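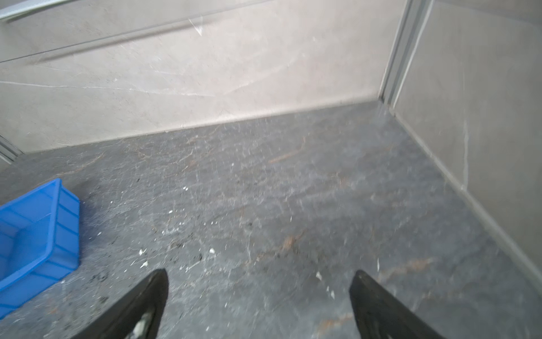
Stokemton Tool Library / Floors & Fixings Crew

Gallery no. 4: the tile room

Floor first, because thats what everyone asks about. Dark gray, stone look, white veins going everywhere like cracked ice, and then the rusty bits. Love the rusty bits. There's one orange-brown streak that runs off on the diagonal and you stop seeing it after a week and then the sun gets round and there it is again. White crumbs on it, yes. Broom lives behind the door, please use it.

Quick intro for anyone new to the page. We're the crew that looks after the floor, the benches and the hand tools at the library. We sort, wipe, oil, label, put back, and do it over again. Spring sort was our biggest so far, 3,323 items on the inventory when we closed the book, over 2,000 of them fixings and small stuff that no one should ever have to enter one at a time. Took most of April and a chunk of this month. Tea ran out twice.

Room notes, in no order:

The floor came from Brosano, end of line, bought as a job lot before most of us joined. No more to be had. If one cracks we are into the spares under the stairs and there aren't many. So no dropping anvils.

Dust. The back edge by the wall always goes hazy, the mop just pushes it there. Vacuum first, then damp mop, then leave it alone. No wax. Someone tried wax in the old room and we all skated till fall.

Scuffs are fine. Its a workshop.

White bits show up worse on dark tile than anything else would, which is annoying but also how you find the tiny plastic washers. Check before you sweep!! Two hinge packs got completed that way this spring.

Bench shots next. 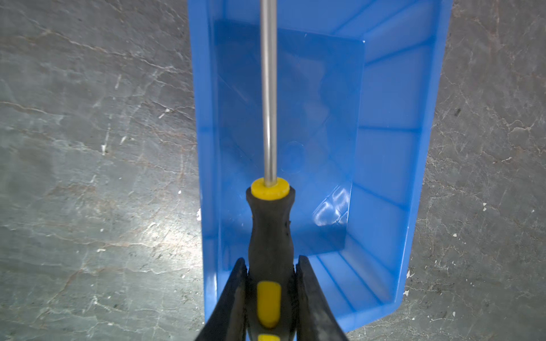 Stokemton, May 19, 2018

Blue bin, black and yellow screwdriver. The bin is see-through-ish when its clean, a good bright blue, and it shines so much you get a white glare down in one corner. Gray bench either side. The screwdriver is one of the comfy ones, black rubber, narrow at the neck, fat where your hand goes, yellow oval set in the front. Most borrowed shape on the wall by a mile.

How the bins work, since the sheet on the wall has gone missing again:

Blue is for hand drivers. One bin per bench. Drivers go in flat, tips all the same way.

Red is for anything that needs a look. Loose handle, chewed tip, bent shaft. Don't be polite about it, if it feels wrong put it in red.

Clear tubs are for fixings, lids ON.

Bins get rinsed when they've been emptied. Warm water, drop of dish soap, dry with a towel or the grit sticks right back on. We got these from Vendis and they have held up great, a few scratches, no cracks yet. The ribbed sides are a pain to wipe, old toothbrush does it.

Drivers: wipe the handle, wipe the shaft, look at the tip under the lamp. Worn yellow collar doesn't matter. Worn tip does. Rubber handles go sticky if you use the orange cleaner so please stop useing the orange cleaner.

Benches: gray tops, mottled, hide everything. Run your hand over before you put anything down, a screw under a bin will scratch both.

Still to do before summer:
Peg outlines for the driver wall, half are drawn
Relabel the bit boxes, the marker faded
Find the other half of the Bastos socket set (it has to be somewhere, it was in two trays when it came in)
New broom head
200 more label sleeves, the small size

Donations, we are good for hammers. Very very good for hammers. What we could use is small flat drivers, decent tape measures and any bins that stack with the blue ones. Leave them inside the front door with a note on, don't put them straight on the wall, they need a number first.

Tile room stays open as normal through the summer. Next big sort is September, list goes up by the kettle. More pictures when the upload behaves, there's a nice one of the vise.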